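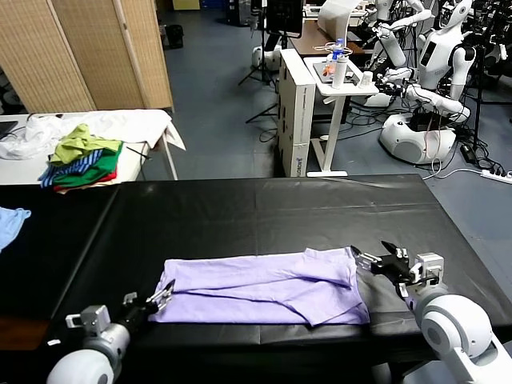
淡紫色的一件，折成长条，褶子还在。

五月换季，冬天的衣服怎么收（我每年都要骂自己一遍的流程）

先交代一下背景。我住的房子衣柜很浅，是那种门一拉开挂杆就怼到脸上的，冬天的大衣和夏天的衬衫绝对不可能同时待在里面，所以每年五月和入秋各要折腾一回。头几年我都是乱来的：看天气热了，把厚衣服往袋子里一塞，袋子往床底一踹，完事。然后秋天打开，毛衣领口一圈黄，羽绒服一股闷味儿，有一件羊毛开衫胳膊肘上被虫子咬出两个洞，位置还挺对称……那件开衫我到现在都心疼。

后来慢慢攒出一套办法，朋友问过好几次，每次在聊天框里打字打到手酸，干脆写成一篇。以后谁问我就甩链接！

时间上我一般挑一个星期天，从早上开始。一天能不能弄完看你衣服多少，我是弄不完的，洗的那部分要提前好几天就开始。

一、先洗，全部都洗

这一步最烦，也最不能省。我以前的想法是“这件就穿过一次，挺干净的”，然后就收了。穿过一次的领子、袖口上照样有皮脂和汗，放的时候看不出来，闷几个月就氧化成黄的，那时候再洗就难了。虫子也爱来这种地方下嘴。

所以现在我的规矩是：只要上过身，就洗。没上过身的抖一抖、晾一天。

洗之前把口袋全翻一遍。纸巾、口罩、超市小票、一颗不知道哪年的薄荷糖，都是翻出来过的。拉链拉好，扣子除了最上面那颗都扣上，深色的翻过来洗。

毛衣和羊毛类的单独说。我用羊毛专用洗衣液，凉水，泡一小会儿，用手压，别搓也别拧。压完水以后铺在大浴巾上，连毛巾一起卷起来，用膝盖跪上去压（对，就是跪，特别解压），再摊平了晾。千万别挂着晾，湿毛衣挂一晚上，第二天袖子能到膝盖。我有一件就是这么变成连衣裙的。

羽绒服我会先看水洗标，能水洗的自己洗，领口袖口先用中性洗衣液刷一下，再扔洗衣机，走轻柔档。晾的时候羽绒会结成一坨一坨的，别慌，半干的时候开始拍，过半天再拍，拍到蓬起来为止。不能水洗的、带皮子的、羊绒大衣，我统统送洗衣店，拿回来第一件事是把塑料罩子扯掉，挂在通风的地方散味儿。那个罩子是给你路上用的，别套着它过夏天！

二、晾透，然后再等一天

“摸着干了”和“干了”是两码事。厚卫衣的帽子根部、牛仔裤的腰头、羽绒服的腋下，这几个地方总是最后干。我的土办法是把手背贴上去，凉凉的就说明里面还有潮气，再晾。

全都觉得干了以后，我会再多放一天，就摊在沙发和床上，家里那天基本没地方坐。梅雨来得早的年份要开除湿机，我家那台是Droleo的，声音有点像一只在打呼的大猫，但是好用。没有除湿机就挑个大晴天的中午，把窗户全打开吹几个小时。下雨天别收衣服，这条没什么商量的。

顺便说一句，晒完马上收也不好，衣服还热着就往箱子里放，里面会闷出水汽来。拿进屋凉一凉，吃个饭再说。

三、分堆，狠一点

我分四堆：明年还穿的、要修的、送人的、扔的。

第一堆不用说。第二堆要修的，请当天就放到门口！我以前专门有个袋子叫“回头修”，里面的衣服从来没有回过头，有条裤子等一颗扣子等了三个冬天。现在我的做法是能自己缝的当晚边看剧边缝，缝不了的第二天出门就带去裁缝铺，总之不让它跟着进箱子。

送人的那一堆，看清楚再送，起球起得厉害的、领口已经松成荷叶边的就别为难人家了。扔的那一堆，纯棉的旧衣服我会剪成抹布，剪之前把扣子拆下来留着，装在一个饼干铁盒里，跟我外婆一个样。

判断一件衣服到底还穿不穿，我有个很笨的问题：去年冬天我穿它拍过照吗？没有的话，多半就是没怎么穿。当然有例外，滑雪裤、参加葬礼的黑大衣，这种不能按次数算。情绪价值特别高的衣服也可以留，我给自己留了一个小盒子的额度，装满就不许再加了，里面有大学时候的班服，还有我妈织的一条丑得很有风格的围巾。

四、叠的、挂的、卷的

好，说到叠。网上叠衣服的视频看得人眼花，有的手法跟变魔术似的，我学过，学会了也记不住，到头来就留下最普通的那几种。

T恤和薄卫衣：铺平，正面朝下，两边往中间折，袖子折回来，变成一个长条，再从下摆往领口折两到三折，最后能自己立住就行。立不住说明折得太宽或者太松。折的时候用手掌从中间往外抹一遍，褶子抹掉再折下一步，偷懒不抹的话，秋天打开你会看见一模一样的褶子在等你，而且怎么都熨不平。

毛衣：也是折，折得松一点，折痕的地方垫一条旧毛巾或者几张白色的薄纸（鞋盒里那种就行，报纸不要，会掉墨）。粗针的毛衣折痕最深，我一般只折一道。不要挂，前面说过了，干的也别挂，肩膀会顶出两个小犄角。

牛仔裤和厚裤子：对折，卷起来，竖着放。卷起来的好处是可以塞在箱子边边角角。西裤还是老老实实挂着。

大衣：挂，用宽肩的衣架，套一个透气的布罩子。布罩子不用买贵的，旧床单剪个口子缝一缝就能用，我那几个都是拿旧被套改的，花色一言难尽，反正关上柜门看不见。

羽绒服：很多人用真空袋抽，我劝你别。抽完是真的省地方，看着也爽，可是压一个夏天以后羽绒就没那么蓬了，拍也拍不太回来。我的做法是松松地叠一下，放进一个大布袋，搁在最上面，上面什么也不压。真空袋留给棉被和化纤的抱枕去用。

袜子围巾手套：小东西最容易丢，我全部装进一个带拉链的网袋，网袋再放进箱子最上层。秋天第一个要找的永远是它们。手套请成对夹好，别相信自己“到时候能凑上”。

铺在哪儿叠也有讲究，别在床上叠，床太软，一抹就陷下去，人还得弯着腰，叠到一半腰就不行了。找一张高度到你胯的桌子，擦干净，颜色跟衣服差得越远越好，有毛有线头一眼就看见。我就用餐桌，午饭后收拾出来，一直叠到晚饭前再还给家里人。

五、装箱

箱子我换过好几轮。纸箱便宜，可是吸潮，还招虫，用了一年就不用了。现在用的是Nodier的带盖塑料箱，35升的那款，一个人搬得动，塞床底下刚好。再大一号我也买过，装满以后根本拖不出来，最后拿去放猫砂了。

塑料箱密封好，缺点也是密封好，衣服要是没干透，那就等于给霉开了个温室。所以第二步真的别省。

装的顺序是重的在下、轻的在上，牛仔裤、厚卫衣垫底，毛衣在中间，网袋和容易先穿到的薄外套放最上面。竖着放的那些要留一点空，能伸进一只手就行，塞得太死拿一件带出来一串。

防虫的东西，我用雪松木片和薰衣草小包，味道好闻，就是管得不算久，木片味儿淡了拿细砂纸磨一磨又能香一阵。樟脑丸我从小就受不了那个味，家里有小孩和猫的也别用。不管用哪种，都别让它直接贴着衣服，我放在一个旧袜子里，扎口，搁在角落。说句公道话，这些东西都是辅助，洗干净才是大头，虫子闻见汗味，薰衣草可拦不住它。

干燥剂我也放，每箱一包，放在底下一层。饼干里拆出来的那种小包就算了，吸不了多少。

六、贴标签，写人话

标签这个事我吃过亏。有一年我很认真地写了“冬季上装A”“冬季上装B”，秋天站在两个箱子面前完全想不起来A和B有什么区别，只好全打开。现在我就写具体的：“灰色高领、红毛衣、绿格子外套、全部手套”，字写大一点，贴在箱子朝外的那一面。盖子上也贴一张，万一哪天叠起来放呢。

再讲究一点的可以拍照存手机。我试过用Plenora记，就是一个记家里东西的小软件，建个“床底”的文件夹，照片往里一丢，想找哪件搜一下。那次我一口气录到第82件的时候彻底崩溃，后面的就改成一箱拍一张了，效果也没差多少。懒人适用。

七、放哪儿

阴凉、干燥、别靠外墙，就这三条。我家床底靠外墙的那半边下雨天会返潮，箱子全挪到靠里的那一边去了。阳台柜子夏天能热到烫手，别放衣服，放工具。吊柜顶上可以放羽绒服那种又大又轻的。

箱子底下垫两根木条，让空气能走一走。扫地的时候顺手把木条周围的灰也吸了，虫子特别喜欢那种没人管的灰堆。

夏天中间我还会开一次箱，挑个干燥的晴天，把盖子掀开透透气，手伸进去摸一摸，闻一闻。有一点点霉味就全部拿出来重晾，别抱侥幸心理。没味儿的话换一换干燥剂，盖上，继续过夏天。

八、夏天的衣服拿出来以后

别忘了另一半！夏天的衣服在箱子里躺了大半年，拿出来多少有点闷味。棉麻的我直接过一遍水，丝的挂在浴室里，洗完热水澡借那个蒸汽，褶子能下去不少。白T恤要是发黄了，用氧系的漂白粉兑温水泡，最多泡4个小时，中间翻一翻，再正常洗。别用氯漂，会越漂越黄，领口的螺纹也会变脆。

挂进衣柜之前，把柜子里面擦一遍，湿布擦完干布擦，柜门开着晾到晚上。衣架也趁机清一清，我每年都能清出一把洗衣店的铁丝衣架，攒起来还给店里，老板娘挺高兴的。

挂的时候我按长短排，短的在一边，长的在另一边，短的下面就空出一块，能放一个小抽屉盒装内衣。按颜色排也很美，我坚持过三个星期。

一些零碎

木衣架如果有毛刺，会把丝和针织勾坏，拿砂纸磨一下。

毛衣起球，收之前用剃球器过一遍，收完再弄也行，只是秋天一急着穿就谁都不想弄了。我的剃球器是Antal的，刀头有点钝了，还能用。剃的时候衣服要铺平绷紧，别在身上剃，我在身上剃过，剃出一个洞，就在肚脐旁边。

皮带别折，卷起来。皮手套里塞点纸。帽子里面也塞点纸，别压。

靴子属于另一篇的内容，这里先不展开，鞋楦、鞋油能讲一晚上。

要是你住的地方一年四季温差不大，上面一半都可以不看，把厚外套洗了挂好就行，羡慕你们。

我今年还剩一箱围巾没弄，堆在椅子上，猫已经把它当窝了，等它睡腻了再说吧。

评论

Botond Oláh：跪着压毛衣这个我试了，比我以前用手拧强多了，就是浴巾要够大，我那条小了一圈，地板遭殃。想问一下羊毛袜也这么弄吗？

博主回复：羊毛袜我偷懒，装洗衣袋里走羊毛档，凉水。平铺晾就行。

Abimbola Ajayi：樟脑丸那段我要转给我妈。我们家所有冬天的衣服一拿出来整栋楼都知道换季了。

晒太阳的萝卜：雪松木片磨完掉的粉怎么办，会沾到浅色衣服上吗？

博主回复：磨完拿干布擦一下再放回袜子里，我的浅色毛衣没沾过。

半夜不睡：标签写人话笑死，我家现在有一箱写着“其他”，已经没人敢打开了。

相关文章

衣柜太浅怎么办：挂杆改方向的一次尝试
白T恤发黄急救，我试过的几种泡法
靴子过夏天：鞋楦、鞋油和一只臭袜子
餐桌变身叠衣台的一个下午
旧被套还能做什么

本站使用Cookie来记住你的阅读设置。继续浏览即表示你同意我们使用Cookie。【知道了】【管理设置】

订阅邮件，有新文章时通知你，可随时退订。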